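Brultiteck Opens Its Pangate Workshop to Teach Robots the Insides of a Computer

PANGATE — Brultiteck is delighted to share that its Magesa project, which gathers examples of computer repair work for a learning system, has now passed 2000 recorded demonstrations. 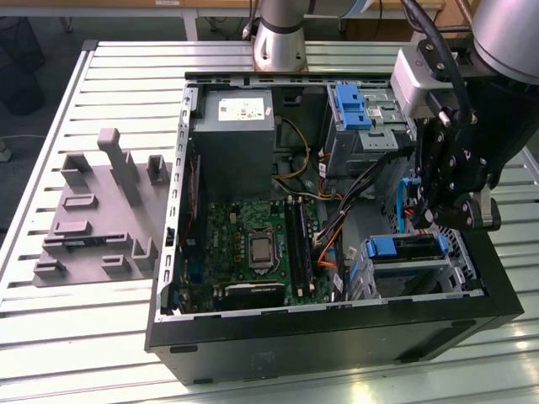

A robotic gripper above an open desktop tower at the Magesa workbench.

“Every cable sits a little differently, and we want the system to meet as many of them as it can,” said project lead Nyokabi Swai, who thanked her 19 operators warmly.

Recording continues through January.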